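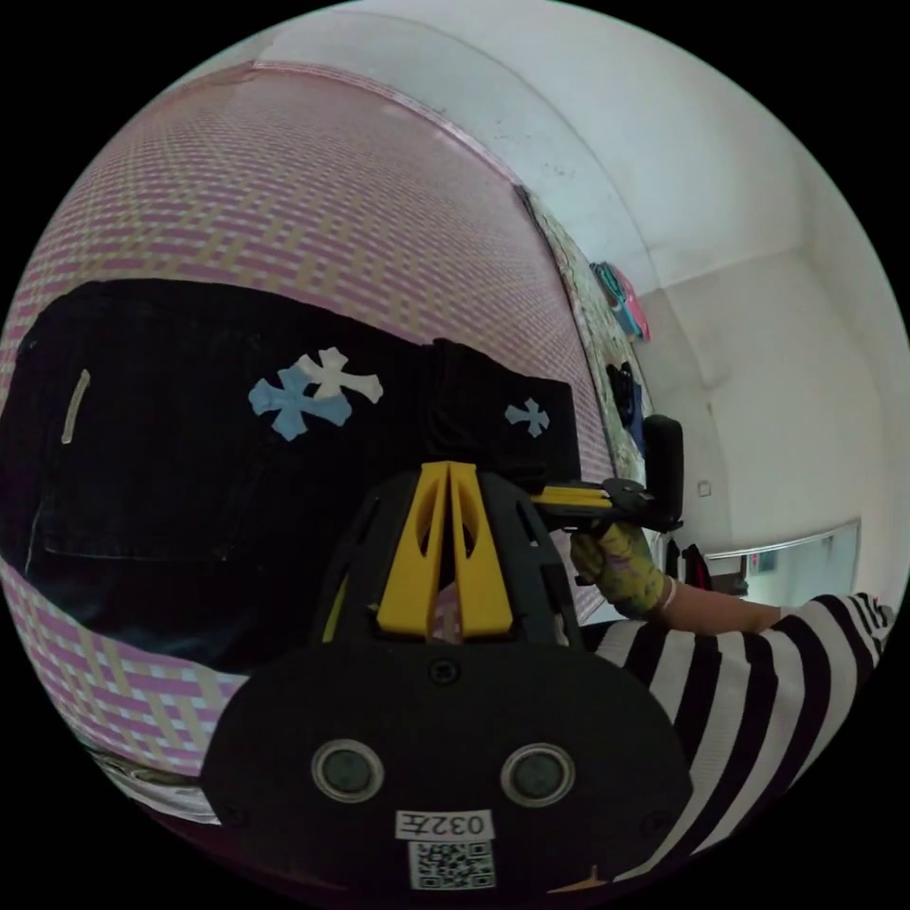 The black pair on the pink mat, patches up.

Larysa Kovalchuk did not believe the trousers had belonged to anyone's uncle. She had been told so by Matvii Harasym, who had also told her that the flat was quiet and that the boiler was nearly new.

"He wore them to the Romaniuk dance hall," Matvii said from the doorway. "Every December. You won't find cloth like that now."

Larysa looked at the patches. They were shaped like crosses, a pale blue one and a white one lapping over each other, with a smaller blue one off by itself. A man who went dancing might have torn his trousers once. She didn't see how he would have torn them in such a decorative way.

"What was he, a medic?"

"A romantic."

She smoothed the black cloth down over the weave. Matvii wanted 80 for them, or 194 for the whole bundle, and he wanted her to say before supper. The bundle was what his cousin Uliana had left when she moved out, and Larysa had agreed to go through it because her own shop, Etel, had sold next to nothing since summer. She had been in old clothes for 30 years. In that time she had handled the wedding shirts of a great many grandfathers, and most of them had turned out to be from the same factory.

"Did Uliana know him?" she asked.

"Everybody knew him."

"What was his name?"

Matvii took a moment over that. A bus went by outside, and he watched the window until it was gone.

"We called him Uncle," he said.

She folded the trousers the way she folded everything, legs together, then in half, then once more, and reached for the next piece.

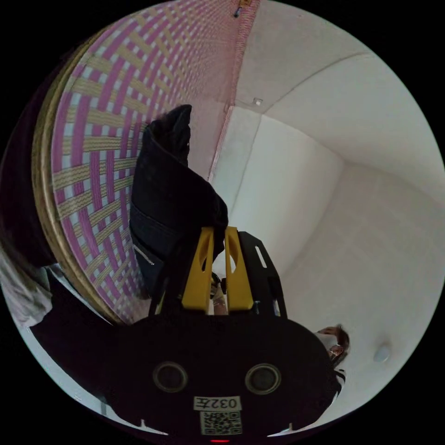
It was navy, or close enough to navy that she would call it that on the ticket, with a pale stripe that somebody had once cared about keeping straight. She held it up a little and let it hang. It smelled of a closed cupboard. She waited for the story.

"That was Halyna Pylypenko's," Matvii said. "From when she sang."

"Halyna Pylypenko sold tires."

"Before the tires."

"I went to school with her, Matvii. She was told to move her lips and make no noise."

He laughed, and she liked him slightly better for it, though not by 194. She turned the cloth over and went along the hem with her thumb. The stitching was good. Somebody had sat under a lamp and done it by hand, and had not been paid, and probably had not been an uncle or a singer.

"I'll give you 80 for the lot," she said.

"With the uncle?"

"You can keep the uncle."

He came in from the doorway and sat on the arm of the chair, and she could tell he was going to start on the boiler again.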